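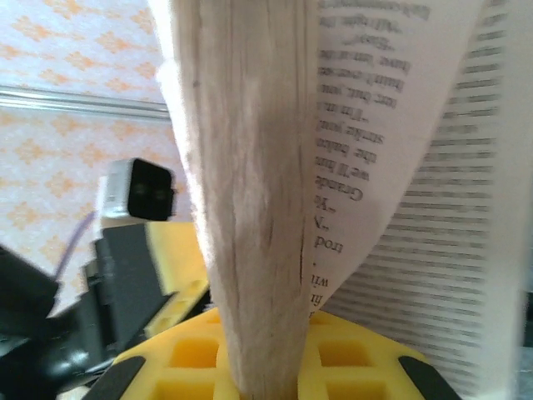 How often do the printed fingers on the Skikum cell need changing?

Every six weeks at the pace we run it, and sooner if a rib has cracked.

Hi everyone,

I put the short answer at the top for people reading on their phones. The long one follows, and I'm happy to type it all out, this being my favorite cell in the building!

On September 29, 2019, the Flelen bench wrote:
> We are putting together a two-arm table like your Skikum cell at
> Larkholm and have got as far as bolting the rail down. Three things
> we would love to hear about before we go on:
> 1. Do you route the arm cables inside or outside?
> 2. How do you look after the fingers, and what do you check on them?
> 3. Soft goods. Our grippers are fine on boxes and books but they
> keep sliding off bag fabric. Is that wear, or is it setup?
> Photos welcome if you have any.

Great questions, and you picked a good moment to ask. I had just finished a full service on ours, so the notes are fresh and there's still thread locker on my sleeve. Take what suits you. Our table is one table, and yours will have its own opinions.

RAIL AND CABLES

Both arms stand on black plates bolted to the aluminum rail along the front of the table. Get the rail flat before anything else goes on it. We didn't, the first time, and spent a happy afternoon blaming the right arm's calibration for a twist in the extrusion. Snug all the bolts, run a straightedge along, then tighten from the middle out.

Cables go on the outside. I know it looks untidy, but I can change one over a coffee, and on the old table it took a morning with half the arm in pieces. The trick is slack. Fold the arm as tight as it will go, then reach it out as far as it will go, and watch the loop the whole way. If it goes straight anywhere, give it more. If it can catch on the elbow, give it less (or move the tie -- usually it's the tie). Everything that doesn't move goes down into the slotted duct under the rail.

Label both ends. Please label both ends.
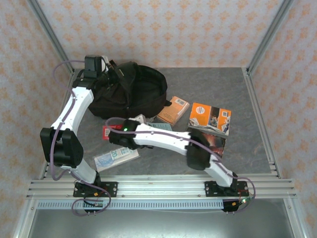
FINGERS AND PADS

We print ours in yellow with the open lattice, and the black pads go in after. A pair takes 214 minutes on our printer, so I start one before lunch whenever the spare drawer looks thin. The screws come from Bennani in bags that last forever.

What I do at each change:

- Power off, arm parked, gripper half open.
- Back the screws out by hand. If one fights you, stop and look at the insert.
- Hold the old finger up to a lamp and flex it a little. Cracks start in the lattice near the root and show up as a pale line.
- Wipe the seat clean. A crumb of plastic under there will tilt the tip enough to spoil a grip on thin things like single pages.
- Fit the new finger, close on a strip of paper, and tug. It should hold evenly on both sides.
- Zero the gripper again, then run 23 open-and-close cycles with your hands well clear and listen. Why 23? It was in the first version of our script and I've grown fond of it.

Pads get wiped with a damp cloth every morning. We tried alcohol for a while and the rubber went shiny, so I'd skip it.

SOFT GOODS

Now the fun one! I'd bet on setup before wear. We had precisely your trouble, and most of it went away when we stopped closing on the flat of the fabric and started going for something with an edge: a seam, a strap, a bit of piping. Padded panels just squash and slide out.

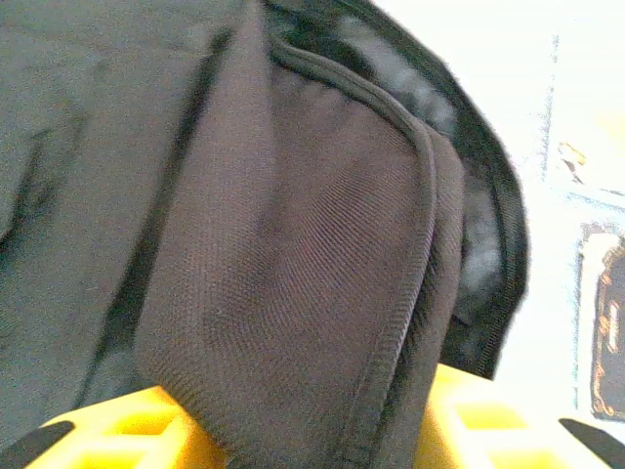

Close approach on the bag, wrist camera view.

The other half was speed. We dropped the closing speed to 60 percent of what we use on boxes, and added a short pause before lifting so the cloth can settle between the pads. It costs roughly a second per pick and I don't miss it one bit. Force stayed where it was. I did try raising it, and all I got was warm motors.

Straps deserve their own line in your settings file. They lie flat, they're slippery, and they like to roll over when one finger touches first, so check that both tips come down to the same height.

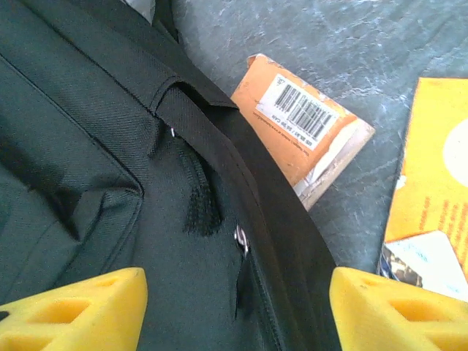 If one tip lands early, shim the seat or print the pair again together. Mixing a fresh finger with an old one gave us more dropped straps than anything else, and these days they only ever get changed as a set.

Last bit, and it's small: clean the little windows on the wrist sensor when you do the pads. Lint from bags gets everywhere.

I'm rewriting the cable notes in November with proper lengths for each run and will post them here. Flelen folks, do tell us how the rail comes out, and which printer you're using. I'd love to compare lattices!

Cheers from the Skikum bench, Larkholm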